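3/6/22

I finally got back up to the Stotden ridge, and I'm still grinning! Lucía Cuesta and I had talked about it since October, and this time the road was clear all the way to the gate. We left the car at 2 in the afternoon (late, I know) and took the old quarry path up through the beeches.

The best part is the sinkhole. The whole upper valley sits on limestone, and the creek just drops into the ground below the wall, runs under the pasture, and pops back out 300 feet farther down. I could watch it vanish all day. Lucía found a crinoid stem in a loose slab right beside it, perfect little rings and all, and we left it where it was. 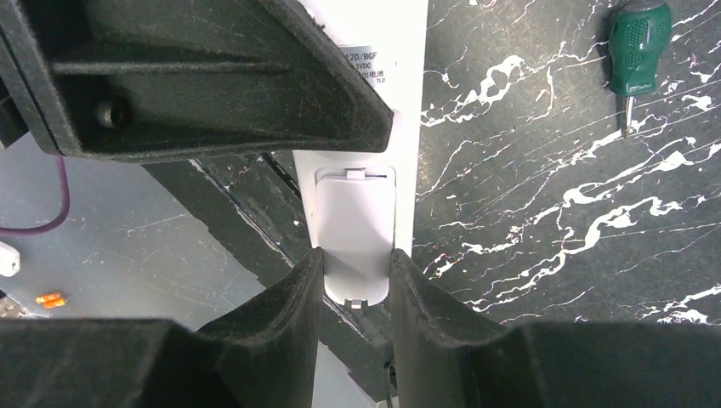
Limestone like this weathers in the strangest ways. Rainwater works into every crack, so the top of the ridge is all grooves and fins with deep slots between them, and ferns grow down in the slots where the sheep can't reach. Higher up there's a band of darker rock with pale veins wandering through it, a lot like the black marble pattern under that white remote, only rough enough to take the skin off your knuckles. I'd love to know how far the band goes. We followed it north as far as the second stile and it was still going.

Next time I want to do the full 14 miles and come down by the springs. Bring gaiters, the lower field is a bog!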